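*July 11, 2021*

I have now spent the better part of a winter choosing a gripper, and I'd like to lodge a complaint about how the choosing is done. It isn't aimed at any one supplier, although a couple of them will recognise themselves by the third paragraph.

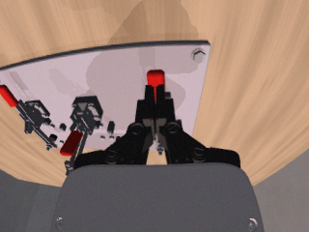
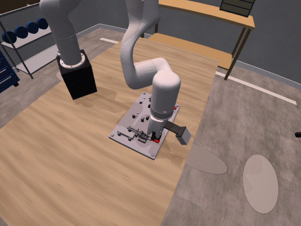
The simulated bench, clamp board and all.

My complaint is with the spec sheet, and with the faith that otherwise sceptical people put in it. We compared three grippers for this job. Every one of them arrived with a sheet that gave stroke, grip force, closing time and mass, and every sheet was, as far as I could tell, accurate. None of it helped. The job is working a set of toggle clamps, and a toggle clamp is an awkward little customer. Its red handle is a stubby thing with a rounded end, it moves in an arc, and it has a black linkage right behind it waiting to take the paint off your fingertips. When two squared-off fingers come down over one of those handles, the question is where the rest of the gripper goes. The wide part across the base, the joint caps, the housing behind – all of that has to fit in among the neighbouring clamps and pegs as well, and no sheet I was sent had a line for it.

I'll name the candidates, as everyone asks. There was the Trasard, which is cheap and cheerful. There was the Suklow, which is strong enough to crack a walnut and has the table manners to match. And there was the Mösli, which costs what a decent used ute costs and comes in a foam-lined case, so that you feel you ought to be wearing gloves when you open it. On paper the Mösli won. It won by so much that my manager wanted to know why we were bothering with a trial.

We bothered because Eluned Mostyn wouldn't sign the purchase order without one. Eluned has been putting grippers on the ends of arms since the days when you programmed them by holding down a button and hoping. She built the clamp board in simulation over a couple of weeks in May and set a rule I thought was pedantic at the time: every gripper would get the same arm, the same board, the same approach points and the same controller settings, and we'd log the first attempt only. No second goes. If it fluffed the handle, it fluffed the handle.

I argued for retries. Retries are how the thing would run in the real world, I said, and she said that was exactly how bad grippers get bought. A gripper that gets there on the second try looks fine in a video and costs you a coffee break every hour on the floor. I went away to sulk and then wrote the logging script her way.

We ran 543 attempts for each gripper. The Suklow got 302 of them on the first go. The others did better, and the cheap one did better than the dear one, by a margin too large for me to wave away, though I did give it a red-hot try. I re-ran the Mösli with a different seed. I checked that its finger friction hadn't been left at some silly default. I checked the collision meshes, which is a fine way to lose an afternoon. The result stayed where it was.

What sank the Mösli was its shape. It has lovely long parallel fingers and a body like a house brick, and on the tighter approaches the body met a neighbouring clamp before the fingers met the handle. The planner, being a sensible planner, declined to go. The Trasard has a sort of folding linkage that I'd have called ugly if you'd asked me in May, and it tucks in. That's all. It tucks in, and you can't buy tucking in by the newton.

There's an objection here and it's a fair one. This was a simulation, and simulated contact is a polite fiction in which everything is rigid, nothing is greasy, and no one has dropped the board on its corner and put it back without mentioning it. I grant the lot. I wouldn't trust our friction numbers to tell me whether a fingertip will slip on a painted handle, and I'd be wary of anybody who did. But clearance is geometry, and geometry is the part a simulator is good at. If the model says the body hits the clamp, then provided the model is the right size the body will hit the clamp, and you've learned it without paying for a new body.

The suppliers know this perfectly well. All three had CAD files ready to download. One made me register first, and has since rung me more often than my mother does. What they don't do is put the awkward outline on the front page beside the grip force: how wide is the thing at the fingertips, how wide is it 50 mm back, and how wide is it once the cable is on? Cables! I have never seen a gripper brochure with a cable in it. You'd think they ran on goodwill.

I'd also like a word about controllers, while I'm up here. We used a Tulex for everything, partly on Eluned's rule and partly out of laziness, and it did the job. But halfway through, a well-meaning colleague suggested we tune it separately for each candidate, "to be fair to them." I understand the instinct. It's also how a comparison of grippers turns into a comparison of how much you like each gripper, because the one you like gets tuned on a fresh morning and the one you don't gets whatever is left of you after lunch. I know which one I'd have pampered. It came in a foam-lined case.

Same goes for cameras. There's a school of thought that says you should judge a gripper from whatever view flatters it, and a good deal of the promotional footage I've sat through belongs to that school. We looked at the work from near the fingers and from well back across the table, and I'd recommend both to anyone. Up close, the handle and the fingers look like old friends. It's from further off that you see how much arm is hanging over the board and how little room is left next to the wrist. I had been watching the close view exclusively for a week before Eluned leaned over and changed it, without comment, which was worse than comment.

So my advice to anyone with a gripper to choose is to build your own nasty little board. Make it out of whatever you handle all day, put the parts closer together than is comfortable, and count only first attempts. Read the spec sheet afterwards, if you like, for the mounting pattern and the voltage. If you're a supplier, send us the outline drawing with the cable on it and I'll say something kind about you in the next one of these.

The purchase order went in for the Trasard. The Mösli case is still on my shelf until the courier comes for it, and I have caught myself opening it twice.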